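Muldale 6x12 Enclosed Cargo Trailer: Eight Months of Use

Posted Feb 14, 2022 by Diarmuid Kavanagh

I bought the Muldale 6x12 single axle in June from a dealer two counties over. It replaced an open utility trailer I had used for years to move furniture between my shop, two antique malls and the weekend shows. I was tired of tarps. The Muldale has now been pulled through one summer, one fall and most of a winter, and I have a fair idea of what it does well and what it doesn't.

The one I bought has the rear ramp door, the side door and the upgraded interior lights. It came with plywood walls, a plywood floor and no tie-downs of any kind. The dealer offered to put in D-rings, but I wanted E-track and did that myself.

Towing

I pull it with a half-ton pickup. Empty, you hardly know it's back there. Loaded with case goods and a few tables it tracks straight up to highway speed. Crosswinds are another matter. A 6x12 box has a lot of side to it, and on the open stretch west of town I slow down more than I did with the old trailer. My mileage drops by 3 miles per gallon on the highway compared with the open trailer carrying the same kind of load. The V-nose is supposed to help with that. I can't say how much it does.

My longest trip was 1,138 miles round trip to pick up an estate lot. I checked the hubs at each fuel stop and they never got more than warm. One lug nut took a little more torque at the first check. After that they all held.

Loading

The ramp door is spring assisted and I can lift it with one hand. The flap at the end of the ramp is short, so a loaded dolly bumps going over it. I lay a scrap of rubber matting there. Inside height is enough for a chest on chest with the top piece off. Round tables are the awkward ones. If the legs come off, I stand the top on edge against the wall with a moving blanket on each side and strap it at two heights. If they don't, the table rides flat and eats half the floor.
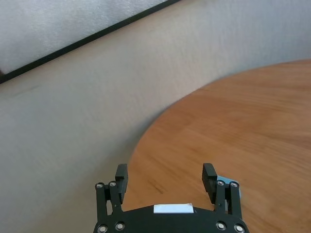
Round wood table. Pieces this shape take the most planning to load.

I put in two rows of Latus E-track on each side, one low and one at waist height. The screws have to hit the wall posts, and the posts on mine were not evenly spaced. Finding them took longer than the rest of the job. The track, screws and a dozen strap ends came to $273. If I were ordering the trailer again I would ask for the posts to be marked before the wall panels went on.

Weather

The roof is one piece and has not leaked. The side door did. After the first hard rain I had a wet strip of floor along the bottom of the door, coming in at the corner of the seal. Muldale sent a new seal under warranty without any argument, and it took nine days to arrive. It has been dry in there since.

Condensation is the bigger worry with finished wood. There are two small sidewall vents and they are not enough in winter. I don't leave furniture in the trailer overnight if I can help it. When I have to, I prop the roof vent open and leave some space between the pieces and the walls.

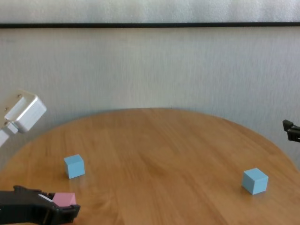
Grain on the tabletop. A finish like this shows every rub mark.

Fit and finish

The outside skin is screwed, and two screws near the front had rusted heads by December. I swapped them for stainless. The stone guard has done its job. The interior lights are good, but the switch is by the side door only, so when you open up from the back at night you walk around first. The Margaritis coupler lock I bought for $422 as a set with a wheel boot fits the tongue well, though the key gets stiff in the cold.

I also looked at the Zidico 6x12 before buying. It had a nicer side door and a thicker floor, but the wait was four months and the dealer wouldn't move on price.

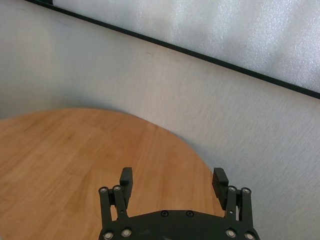
Another look at the round top, with the curve of the edge.

Would I buy it again? Yes, with a second set of vents and a light switch at the rear. If you carry lumber, mowers or motorcycles, it is fine the way it comes. For furniture, set aside money for track and blankets and plan on a weekend to fit it out. I'll update this after the bearings get repacked in the spring.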